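Collecting examples for Bimellow: your questions, my answers

I get asked the same things every time a new batch of people signs up, so I've finally put them all in one place. I'm Jamila Rathnayake and I look after the demonstration sessions. If your question isn't here, come find me at the bench by the window or drop a note in the sign-up sheet.

What am I going to be doing?

Picking things up and putting them down, mostly! You hold a gripper by its handle, squeeze to close the fingers, and do a small household job with it while the camera on top records. Later on the recordings go into the training set, and the model learns from them how a hand goes about the job. Right now we're on cloth: folding, unfolding, sliding a folded piece from one spot to another.

Do I need to know anything about robots?

Nope. Some of our best recordings came from people who had never touched one before they walked in. If you can use kitchen tongs, you're fine.

How should I start each recording?

With the fingers open and pointing at the table, and the cloth somewhere in view. It doesn't have to be in the middle. I like it when people begin with the cloth way off at the top or over to one side, so the model has to learn to go get it. Hold still for 2 seconds before you move – that little pause makes it so much easier to find the beginning when we're trimming.
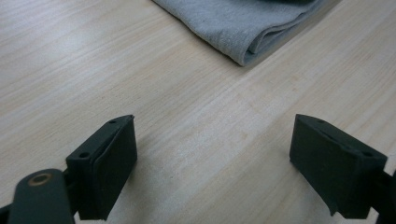
Drundside Robot Learning Club – Demonstrations Team

A gray cloth on pale wood is a pretty friendly setup, by the way. There's plenty of contrast and the folded edge shows up well, so if it's your first time, ask for that one. The dark cloths on the dark mat can wait until you've warmed up.

Does the lighting matter?

Yes and no. I don't want you fussing with the blinds. A soft patch of shine on the table or a shadow next to the cloth is all useful stuff, and a model that has only ever seen perfect light falls apart in somebody's real kitchen. What I do throw out is anything so dark or so washed out that I can't find the edge of the fabric myself.

The table has marks on it. Should I wipe them off?

Crumbs, yes. Specks and scratches in the wood, leave them alone. We want the model to get used to ignoring that kind of thing.

How fast should I go?

Slower than you'd do it by hand, faster than you think you should. People get nervous and creep along, and then we end up with a model that creeps along too (ask Damian about the Poltico runs, he's still a little sore about them). Go at the speed you'd use to set down a full cup of coffee.

What if I drop the cloth or grab two layers when I wanted one?

Keep going! Let go, back off, try again, and finish the job in the same recording. Recoveries are gold to us. Just don't stop and laugh into the camera for a minute, which I have done myself more than once. If it goes so badly that you want to scrap it, press the side button twice and the recording gets flagged for me to look at.

Can I use my other hand?

Not for this set. I know it's tempting when a corner won't lift. Press one finger of the gripper down near the fold, tip it a bit, and the edge will usually curl up enough to catch.

How many have you got so far?

As of June we had 738 recordings, and 216 of those were thrown out or sent back for another try. That sounds like a lot, but most were early ones from before we had the two-second rule. The plan is to train on what's left, see where the model struggles, and then collect more of exactly that.

Who checks them?

Damian Pawlak and me. We each watch on our own and mark a recording keep, fix or toss, and if we disagree we sit down and argue about it over lunch.

Will I be recognizable?

The camera points down past the fingers, so it's table and cloth for the most part. There's no sound. If your face or anything personal does wander into view, tell me the time of the session and I'll cut that piece out.

How long is a session, and where do I go?

Come to the Effiong room, upstairs, any time after 4 p.m. when the sign-up sheet shows a free slot. Plan on an hour, with a break in the middle since the gripper gets heavier than you'd expect. Snacks are on the shelf by the door – please eat them out in the hallway and wash your hands before you pick the gripper back up.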